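Tuesday, September 13, 2022

Cloths and floor, long hall

Natália Kopecký and I spent the morning on the cleaning supplies. The old mixed bag of rags is finished with. Half of it was cut-up T-shirts that left lint on everything, and the paper towels cost more than they should. From now on it is microfiber for wiping down and the flat mop for the floor.

The new cloths came from Šťastný on the order I put in last week, 100 of them in assorted colors. We are keeping the colors apart:

purple - dry dusting only, no cleaner on them
blue - benches and door handles, damp
yellow - anything oily, and they don't go back in with the others

The purple ones have a looped pile and pick up fine dust well. They also catch on rough skin and on any burr, so check edges with a fingertip before wiping along them. I pulled a loop on the first one within ten minutes.

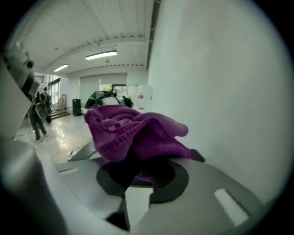

Washing: warm, no softener, 15 minutes on low in the dryer or hang them up. Softener coats the fibers and after that they just push dust about. Jérémie Delaunay washed a batch with the coveralls in February and they came out full of gray fluff that never really left. Separate load, please, even if it is a small one.

Floor next. The polish shows every footprint when the lights are on, and the long white wall gets scuffed at trolley height. Tried a damp blue cloth on the scuffs and most lifted. Two did not. Left them alone, don't want to rub through the paint. Natália will ask Stillthorpe what they used when they painted it.

Shutters at the far end: the bottom edges collect grit and it blows in whenever one goes up. Sweep there first, then work back toward the benches. We did it the other way round today and had to do the middle twice.

Still to do:
hooks for the mop and the wide broom
a lidded bin for the used yellow cloths
labels on the shelf, Jérémie has the label printer
ask Movix if the trolley wheels come in a non-marking version

Cloths are on the second shelf, purple on the left.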